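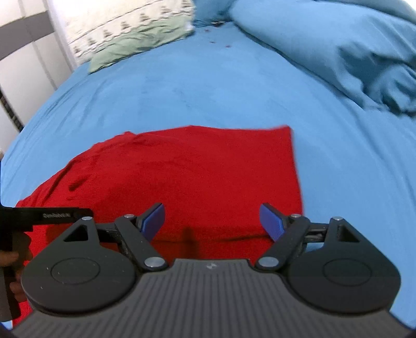
The bed is the wrong height for it, a reader in Kofler wrote to us after our last issue, and after one basket of shirts her back agreed with her. She folds at the kitchen counter now and does not want to go back. Several other letters said the same thing, and a few defended the bed with real passion. So I decided to spend some weeks asking people where they fold, and why.

Most of them fold on the bed. It is the largest flat surface in a small apartment, and it is close to the closet. A fitted sheet, pulled tight, gives a field of one color, and a red cloth on light blue is easy to read. You see where the corner is square and where the fabric still has a rumple that must be smoothed out with the palm.

The owner of Sistero, a laundry service with two small shops, was more strict. Her workers do everything on tables that come up to the hip. A mattress gives way under the hand, she told me, so the wrinkle you push from one side appears again on the other. She showed me how she begins with a straight edge, any straight edge, and lets the rest of the cloth follow it. The difficult side is left for the end. I have always started with the difficult side.

At home I tried her method for a week. With towels I noticed no difference. With pillowcases and thin cotton things it was faster, and the piles stood better on the shelf. The first fold matters very much. If it is crooked by the width of a finger, every fold after it becomes more crooked, and it is better to open the cloth completely and begin again.

Then there is the question of company. In Ploreta, where I lived as a student, we were four in one apartment and we folded together on Sunday evenings, two people to a sheet, walking toward each other and back again. It was slow and we talked a lot. A woman I met in Jikmont still does this with her grown son when he visits. For small pieces they sit on opposite sides of her bed and each makes a pile, and the two piles never look the same. His are wide and low. She used to refold them after he left, and in October she stopped.

The reader in Kofler sent a second letter while I was writing this. Her counter is narrow, and the large tablecloths hang down to the floor and pick up crumbs. For those, she admits, she carries the basket back to the bedroom, puts one knee on the mattress and works quickly.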